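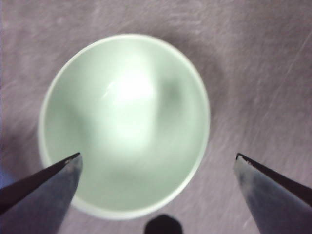 Open fingers over the small green bowl.

Review: Netlow parallel gripper kit, after one season on our arm

I bought the Netlow kit in November to replace the fingers on the arm in our Tanodthorpe workshop. The price was 436 dollars with the wrist camera bracket included, and I paid it myself.

Mounting took me two evenings. The screws are good, but the manual gives the zero position only in one small table, and I read it wrong the first time. Close the fingers by hand before you power the arm, then run the homing. After this my tips met correctly.

For tests I use plastic-free days, as I call them: no fragile parts, only bowls, green and blue, which the arm must pick by the rim and stack. A rim is a hard teacher for the finger angle. If the wrist is rotated too little, one tip goes inside and the other pushes the wall.
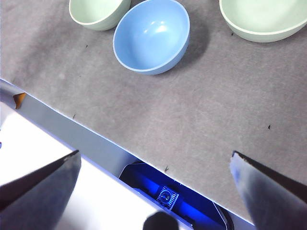

I also keep a cloth near the arm, as crumbs and dust on the felt disturb my camera threshold more than I expected. I wipe the felt, then the lens, then the finger faces. The log now shows 2,027 cycles, and in this time I tightened the left finger two times. The older Brunico fingers needed it every week.

What I do not like is the cable exit. It points down, and on low picks I must watch it. A Tsuchiya clip solved this for me, but it should be in the box.

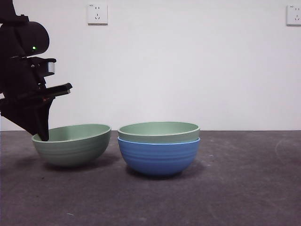 Who should buy it

People with a small arm and some patience for calibration. If you need a soft grip, look for other fingers. I give four stars from five.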